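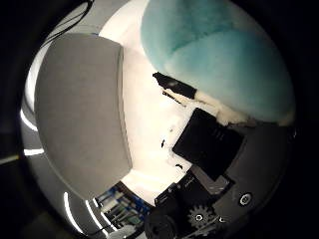

How I wash big plush toys without ruining the fluffy bits

I put off washing soft toys for years. Then my niece came to stay with a stomach bug and a whale the size of a pillow, and I had to learn quickly. I've since done most of the cuddly things in our house and quite a few belonging to friends, so I thought I'd write down how I go about it, mainly for the velvety sort with a fluffy white trim, which are the ones people message me about.

You'll need a washing-up bowl (or the bath for anything huge), gentle liquid detergent, a couple of white flannels, an old soft toothbrush, a wide-toothed comb and at least two big towels you don't mind getting soggy. A white towel underneath is best with bright colours like teal or turquoise, as you'll spot any dye straight away.

Look it over first

Read the label if there's one left. Ours usually get chewed off by the second birthday! Then go round all the seams with your fingertips and give each one a small tug. A loose stitch that's nothing much when the toy is dry can open right up once the stuffing is full of water, so sew it now. Feel for anything hard inside too. Squeakers are normally all right with a surface clean, but a battery box has to come out, and if it won't come out then the toy only gets wiped over, I'm afraid.

Take off anything that's been clipped or tied on. I forgot a nursery name clip once and it left a rusty mark in the pile that I never quite shifted.

Next, dampen a corner of flannel with a bit of detergent and press it somewhere out of sight for a minute. If colour comes off on the flannel, stop there and stick to cold water and very light wiping.

Brush out the dry muck

Do this before any water goes near it. Crumbs, glitter, cat hair, all of it turns to paste when wet. I use the toothbrush on the velvety parts, going with the pile, and the comb on the fringe, starting at the tips and working back. If you hit a knot, hold the tuft at its base so you aren't pulling at the stitching.

Surface clean (my usual)

Put a teaspoon of detergent in a bowl of lukewarm water and whisk it until you've got a good froth. It's the froth you want – the water underneath just soaks the stuffing. Scoop some on to a flannel and work over the toy in small patches, wiping each one with a clean damp flannel before you move along.

Leave the white fringe till last and change the water first. I did it the other way round on a blue dragon and he had a faintly blue beard for the rest of his days. Squeeze the suds through the fringe with your fingers, don't rub it, and rinse by squeezing again with clean water.

The full bath

For sick, juice or a general smell, it has to go right under. Cool water, a small squirt of detergent, and press the toy down gently until it stops bubbling. I leave mine for 20 minutes. Then drain, refill and press again until the water's clear, which took me 4 rinses on the whale. Please don't wring it! Roll it in a towel and kneel on it, then do the same with a dry one.

Drying

This takes ages. I prop mine on a clothes airer with a towel underneath and turn it morning and evening, and something pillow-sized can easily need three days in January. Keep it off the radiator, as velvety fabric can go hard and shiny. My friend Macarena Llorente swears by a fan on the cold setting and I've pinched that idea from her.

When the fringe is nearly dry, comb it again and fluff it up with your fingers. Brush the rest with the toothbrush, and give the middle a really good squeeze before it goes back on the bed. If it feels cool in there it's still damp, so back on the airer for another night.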